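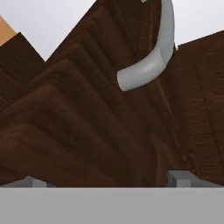
## Gallardo, wrist view

*Simulated wrist view. Brown ridges, a white curved piece resting over two of them, and our two gray fingers standing by at the bottom. Render from the Nestell build.*

Welcome to the gallery, which Leire Nieto has asked me to describe as "growing." Gallardo is our simulated collection project: people drive a virtual arm through household chores, the machine writes down everything the arm saw and did, and a policy is later trained to do the same chores without anyone's wrist getting sore. The page is for the people who drive, the people who label, and the occasional visitor from upstairs who would like to see what the electricity bill looks like.

What it mostly looks like is wood grain. If you came for a gleaming robot in a gleaming kitchen, the brochure has one, and I'm told the kitchen was expensive. The learner gets the view from the end of the arm, where furniture arrives very large and without its name attached.

## What we're gathering

One example is one attempt at one chore, start to finish, with the views, the joint positions, the gripper opening and a sentence saying what the operator was supposed to do. The sentence is the cheapest part of the package and causes most of the arguments.

The May collection has 1,679 kept attempts and 224 thrown out. The kept ones come from all three operators. So do the thrown-out ones, and I have been asked to leave it at that.

Each attempt gets a fresh roll of the dice before it begins: furniture finish, light, wall color, where the arm is parked. The room generator, Lamel, is very good at finishes and has no taste whatsoever. It will happily pair a chocolate cabinet with pale orange trim and a wall the color of printer paper, then do it again in worse light. We keep all of it. People's homes are like that too, and mine has a green bathroom.

## Notes on the close view

The wrist view is the one new labelers complain about, usually before lunch. From back in the room, a thing has an outline and a place on the shelf. From the wrist it has texture, a lot of it, and then a dark band where the arm's attention is most needed. Shadow collects low, right over the gripper, and the grain disappears into it.

Leave those views in. Subbarao Unnithan ran a training pass last spring with every hard-to-read wrist view filtered out, and the result was a policy of great confidence that stopped a short distance from everything it was asked to touch. It had never been shown what close looks like. We had spent a week carefully removing the useful part.

The fingers stay in as well. An early version of our cropping script trimmed the bottom of each wrist view on the grounds that the gripper was "static clutter." Lawal Uzor, whose script it was, has since become the gripper's strongest defender. If the learner can see its own fingers, it can see what's between them, and that turns out to be most of the job.

## Labeling, or what to call a brown thing

We label what the view supports. This is one short rule and it has generated four pages of discussion, which I will now reduce to the parts people still get wrong.

**Say what you can see.** "Dark wooden object with ridges" is a fine label. So is "white curved piece." If your label names the piece of furniture and its purpose in life, I'd like to know which view told you, and I will ask.

**The simulator's answer is a separate field.** Risex, our recorder, saves the engine's own object names alongside the images. Those names are correct, and also unreadable, and they were typed by someone in a hurry. Don't copy them into the visual label. The whole point of having both is being able to tell how much a view gives away.

**No verbs from a single view.** A finger near an object is a finger near an object. Whether it went on to grasp, nudge or drift past is a question for the next few seconds of the recording. Florencio Arrieta once labeled an entire session "about to open," and in fairness to him, a couple of them did.

**Soft patches are fine.** Textures blur at close range, especially low down. Don't flag it as a fault unless the geometry itself is broken, meaning holes, flicker, or a finger sunk to the knuckle in solid timber.

## The discard pile

I'm fonder of the 224 than I should be. Most left us for dull reasons: the recorder started late, the chore sentence belonged to some other chore, the operator sneezed. A handful were more ambitious. In one of them the arm did everything right at admirable speed while facing the wrong piece of furniture. In another it got its fingers wedged and the physics engine, after some thought, fired the whole cabinet through the ceiling. Anselmo Casado wanted that one kept as a successful opening.

An untidy attempt is a different matter. If the operator missed, backed off and came in again, keep it. A learner that has only watched perfect approaches has no idea what to do after an imperfect one, and it's going to have plenty. Three tries in a single attempt is our limit. Past that, we're mainly teaching persistence, and the policy is stubborn enough.

## If you're driving

- Come in slowly for the last stretch. The arm can go faster. The recording gets worse when it does.
- Pause before you close the gripper, long enough that you feel silly, then close it.
- Don't hunt for the prettiest approach angle. Start from wherever Lamel dropped you, including the bad corners.
- Say out loud when you've lost track of what you're looking at, then hit the marker key. Those moments are gold and people are weirdly shy about them.
- Save before you stand up. Risex asks whether you want to save in a tone that suggests it would rather you didn't.

## Using these pictures

Anything in the gallery can go in an internal talk or a poster. Please keep the word "simulated" in the caption. We've had one polite letter offering to refinish our cabinets, and Leire answered it very kindly.

Additions go to Lawal with the session name and a caption of a line or two. He'll shorten it. If it says "robot interacting with environment," he'll send it back.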